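4.3 Recording your first episodes

Before you start, finish the controller pairing in 4.2. If you skipped it, the arms will stay exactly where they are, however sternly you look at them.

1. Open Flikedora and choose the Ladetti dining room.
2. Pick a task from the list and read it to the end. The second half is usually where the trouble is.
3. Switch to the head view and look down. Both grippers should be in sight before you touch anything.
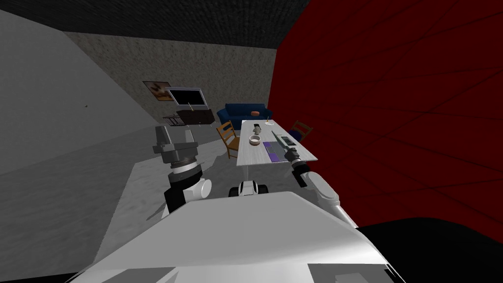 Figure 11. Head view in the simulated dining room, with the right gripper over the near part of the table.

4. Press Record, wait for the tone, then move.
5. Do the task once, at the pace of someone carrying soup.
6. Bring both arms back to rest and press Stop.
7. Mark the episode Keep or Bin. There is no Maybe button. Junaid Paracha asked for one and was refused.

Note: An episode is limited to 800 steps. Anything longer is trimmed from the end, which tends to be the part where you succeeded.

Note: Keep small fumbles if you recovered from them. The policy needs to see a recovery or two. It does not need to see you chase a bowl the length of the table.

Caution: Do not push the forearm through the tabletop. The simulator will sometimes allow it, and the policy will learn it as a shortcut.

Caution: Reset the room between episodes. Athina Fragkou once binned 65 in a row for want of one click.

8. When you have a batch, choose Upload and leave the window open until the bar clears. To change the starting layout, see 4.4.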